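Chapter 4
Friction, Grip and Why Things Stay Put

I want to start this chapter with a jar of pickles. I was standing in my kitchen one evening in May, hands a little greasy from cooking, and I could not get the lid to budge. I squeezed harder. My hand slid. I squeezed so hard my knuckles hurt, and my hand slid again. Then I wiped my hands, wrapped a dish towel around the lid, and it popped right open (and I ate 2 pickles standing at the counter, which I felt I had earned).

I was every bit as strong with the towel as I was without it. The jar was the same jar. So what changed? If you can answer that question well by the end of the chapter, you'll have most of what you need for the problem set, and you'll also be a better person to have around at dinner.

Friction is one of those words we all use before we ever study it. We say two people have friction when they don't get along. In physics it means something narrower: a force that acts along the surface where two things touch, and that pushes against sliding. You met forces in Chapter 2, and you drew a lot of arrows in Chapter 3. Keep that pencil handy, we're going to draw more.

4.1 Two kinds of friction

Push lightly on a heavy bookcase. It doesn't move. Push a bit more. Still nothing! You're pushing, so there has to be some force pushing back on the bookcase by exactly the same amount, or it would start to speed up. That force is static friction, and the thing I love about it is that it adjusts. Push with 100 newtons and the floor gives 100 newtons back. Push with 50 and you get 50. It keeps matching you until it reaches its limit, and then the bookcase lurches forward and you bang your shin.

Once it's sliding, you're dealing with kinetic friction, and that one is usually smaller than the static limit. You've felt this even if you've never put a number on it. Getting the bookcase started is the hard part, and keeping it going is easier.

When I first taught this course I used a wooden sled that a company called Skideck sold to schools, and my students dragged it up and down the hallway with a spring scale hooked on the front. The needle would creep up, up, up, then drop the moment the sled broke loose. One class loaded it with so many textbooks that it needed 1214 newtons to get going, at least on paper (we did that one with a calculator, the spring scale would have died).

4.2 What friction depends on

Two things matter most here. One is what the surfaces are made of. Rubber on dry concrete holds well, and a wet bar of soap on tile holds hardly at all. The other is how hard the surfaces are pressed together, which we call the normal force. Press harder and the friction limit goes up with it.

Now back to my pickles. My greasy hand could press as hard as it liked, but grease on metal is such a slippery pair that the limit stayed low. The towel changed the pair of surfaces. I pressed the same, and the limit went up.

Holding things is a friction problem too. When you pick up a mug by its sides, your fingers press inward, but gravity pulls down. Nothing about pressing inward lifts the mug. The lifting is done by friction between your skin and the mug, and you set how much is available by how hard you squeeze. We'll work through the numbers in Section 4.5, with a mug, a brick and a very unlucky egg.

Before you read on, find something with a handle and hold it out in front of you. Loosen your hand slowly until you feel it just start to slip, then tighten up again. Jot down what you noticed, we'll use it in the next section. 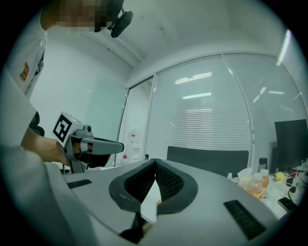
Figure 4.1 A hand wrapped around a tool. Which way does friction act on the palm?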